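Last bracket

Joltville by 6 a.m., that was the deal. Sixty-three miles, one grill bar in the back, two bolts short. She drove anyway. Rain on the hood, radio gone, the old Ojala rig pulling left like it always did.

The bar had come off at Zitthorpe. Weld gone clean through, lamp swinging on its wire. Bang, bang, bang. She'd stopped, kicked it, said a word, put it in the back. 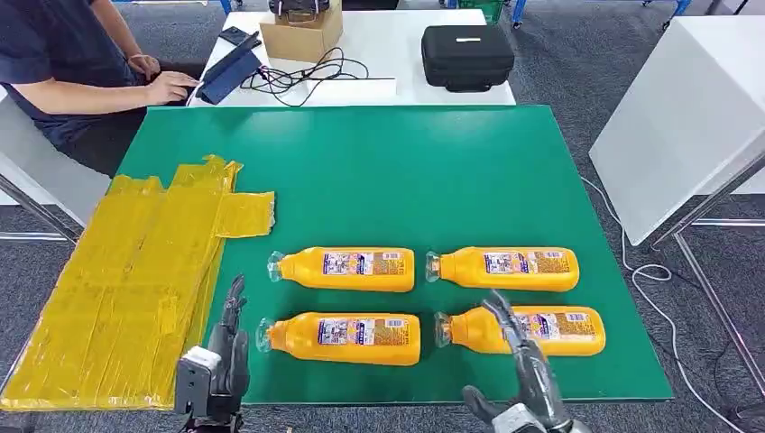 Four orange bottles, caps to the left.

At the Kaduvham yard a light was on. Good. A kid in coveralls, half asleep, looked at the bar and then at her.

Can't weld it wet, he said.

So dry it.

He dryed it. Slow. Rag, then a heater, then the rag again. She walked up and down. Truck 74 pulled out, then 111, both with their lamps lit and all there bolts in. Show-offs.
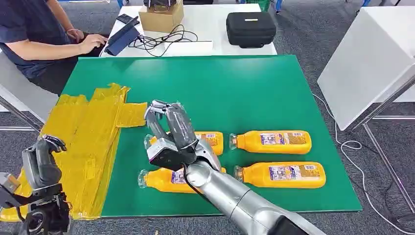 Bottles and yellow tape on the green top.

Blue spark, smell of hot paint. Ten minutes. He held the bar up against the truck and it sat a finger too low on one side. She could see it. He could see it. Clock said 5:20.

Leave it, she said. Bolt it on.

It'll rattle.

Everything rattles.

She was past the gate before he'd put the wrench down.

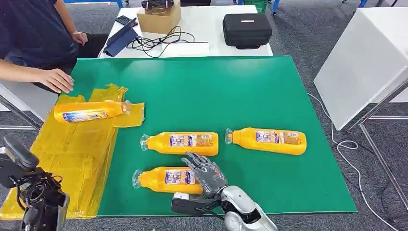 The radio came back somewhere after the bridge, a dispatcher, tired, saying you're the only one still coming, and is that your lamp I see, the crooked one?

Yeah, she said. Crooked one's me.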